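Speaker notes – Guvo student manipulation project, term review
Elaine Caldeira, 1 Mar 2019

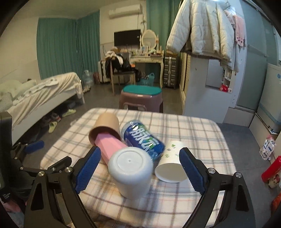

Dhillon wrote back on the draft slides that the title promised a robot talk and the first ten minutes were all about data, and could the order be swapped. I kept the order. The arm work is the last third and depends on the rest. Dhillon's second point, that the word "demonstration" is used before it is defined, is fair and is fixed on slide 2.

Slide 2. Terms
Demonstration: one continuous recording, from first motion to release. Episode: the same thing after trimming. Students used both words for both things through the first half of the term, and the log files show it. Say this once and move on.

Slide 3. Task
Clear a small table of cups and cans. Objects start in a cluster, some on their sides, some touching or nested. The order of removal is up to the operator. No object is fixed in place.
Point out that a cup pushed into another cup is the hard case. The pair can be taken as one object or pulled apart first. We allowed both and asked operators to write down which. Compliance was poor.

Slide 4. Hand-held gripper
Two jaws, textured blue finger pads facing each other, pivot joints on both arms. The camera looks down over the jaws at the work. Everything the policy will know about the table comes from this view, so the jaws have to stay visible when open.
If asked about pad texture: smooth pads slipped on coated paper cups in bench tests. We did not measure friction. Do not quote a coefficient.

Slide 5. Recording protocol
– Start with jaws open and over the cluster.
– Hold still, then approach.
– Close, lift, carry, release.
– Return to the start height before the next object.
– If an object rolls off the table, end the recording and mark it R.
Each team had 10 sessions on the schedule. Teams recorded in ordinary rooms with furniture and clothing in the background, and we asked them not to tidy first. A plain backdrop gives clean numbers and a policy that fails in the next room.

Slide 6. Data set
400 demonstrations submitted. 19 rejected at the first check, most of them for a missing start pose. The rejected files are kept in a separate folder and are not used in training.
Pause here for questions on storage. The Dramgate server is slow in the afternoon and the people who used it will want to say so.

Slide 7. Labels
Three labels per episode: object type, orientation at start, outcome. Orientation is upright or on side. There was a long argument over whether a cup lying with its base toward the camera needs its own label, as the rim is hidden and the grasp has to come across the body. We left it under "on side." I would change that next term.
Plaid and striped cloths gave the labeling script trouble at object edges, mainly with white cups. Hand correction was needed. Slow work, and two students did most of it.

Slide 8. Training
Keep this short. Same network for all teams, same number of steps, fixed seed. Only the data differ. The comparison is between recording habits, and the audience should hear that before they see any plot.

Slide 9. Arm tests
The Flindesier arm carries a matching gripper, with the same pads and the same camera position. Tests used 3 layouts: separate, touching, nested.
Separate: reliable for all teams.
Touching: depends on the team. Teams that approached slowly in recording did better.
Nested: weak for everyone. The usual failure is that the jaws close on the outer cup and the inner one slides out during the lift.
Show the plot, read the axis labels aloud, and leave it up during questions.

Slide 10. Changes for next term
Shorter approach phase. A separate label for base-forward cups. Nested pairs recorded as their own set. Calibration check at the start of every session, signed by the operator.
Open item – whether drink cans should be empty or full. We used both and did not log it, so grip force cannot be compared across teams.

Backup slide
Jaw width calibration. Only if someone asks. The offset table is in the appendix of the project report, after the parts list.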